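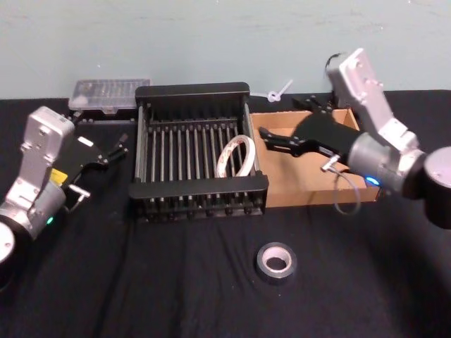
Filed under: Workshop / Two-arm build

Notes on cable routing, the cloth, and a week of bad grasps

The two-arm setup has been running long enough now that the remaining problems are dull ones. The arms home, the controllers talk to each other, and the safety stop does what it should. What is left is cable, friction and timing. This post covers those in the order I dealt with them.

Cable first. Each arm had its gripper lead tied flat along the last link, which looked tidy and failed on the left side in January. The conductor broke inside the jacket right at the strain relief, so the fault came and went with wrist angle. I lost two evenings blaming the driver board. Both leads now get a service loop under the wrist. The right loop is the longer of the two because that arm folds up tighter with its elbow high. The cost is that the loop hangs low and can drag over anything with a lip. With the cardboard tray on the right side of the table, the cable touches the front edge on most approaches. A tray is light enough that the drag can shift it, and then the place position is wrong for everything after.

I tried three fixes:

A spring clip on the wrist housing. It held the loop up and also got in the way of the last joint at full rotation. Removed.

A shorter loop. Back to the original failure, only slower.

A waypoint above the tray, so the gripper comes in from higher and the loop clears before the fingers drop. This is the one I kept. It adds a little under a second per cycle.

Next, the cloth. The bare tabletop is glossy and gave the overhead camera a bright patch that wandered through the day. Black cloth solved the reflections completely. It introduced wrinkles, which matter when a part is standing on its edge. A roll of tape on a flat hard surface stays where it is put. On a soft fold it can lean or creep, and the fingers meet it off center. Barrett Achterberg, who has the bench behind mine, suggested gluing the cloth to a board. I have the board and have not done it yet. For now I pull the cloth tight before a session and accept some folding at the left front corner.

The cloth also hides dark objects from the depth threshold I was using. The black dish rack was coming through as a set of floating rods with no end panels. I dropped the color mask for the rack and register it from the row of rods alone. They are evenly spaced, which gives a strong repeating signal and a matching weakness: the fit can slip sideways by one gap and still report a good score. I now check the fit against the ends of the rack before accepting it.

The rack itself is a good test fixture and I recommend one to anybody doing this at home. The slots force you to get yaw right. A roll placed between the rods either goes down or rides up on top of them, so there is little argument over whether a placement counted.

Grasp settings, for anyone with similar parallel-jaw grippers:

Closing speed at 53 percent of maximum. Faster than that and the roll rotates before both fingers have contact.

Settle delay of 300 ms after close, before lifting.

Lift delay on the other arm of 600 ms when both are working near the rack. The planner treats the arms as separate, so this is a crude way of keeping them from arriving together.

Control loop at 1000 Hz on both sides. It ran slower on the left until Sunil Matubbar noticed I had two copies of the logging process open.

Those numbers are for tape rolls only. Thin flat parts want a slower close and a different finger pad, and I have not found a pad I like. The set I bought from Wirlow grips well and leaves a residue on smooth plastic. The printed ones leave nothing and slip.

On software: I moved the sequencing out of my own script and into Closa. The migration took longer than the original script did to write. The gain is that a stopped run can be resumed from the last completed step. The loss is that its log format puts both arms in one stream with no arm label unless you name every node by hand. Name every node by hand.

Still open:

Cloth onto the board.

A weight for the bottom of the tray, or double-sided tape under it.

Handoff between arms over the middle of the rack. The reach is there on both sides. The left wrist runs close to its limit at that height, so the base on that side may need to come forward before I try it.

Recalibrate after any of the above. The files from before the cable change are in the old folder and should not be mixed with the new ones.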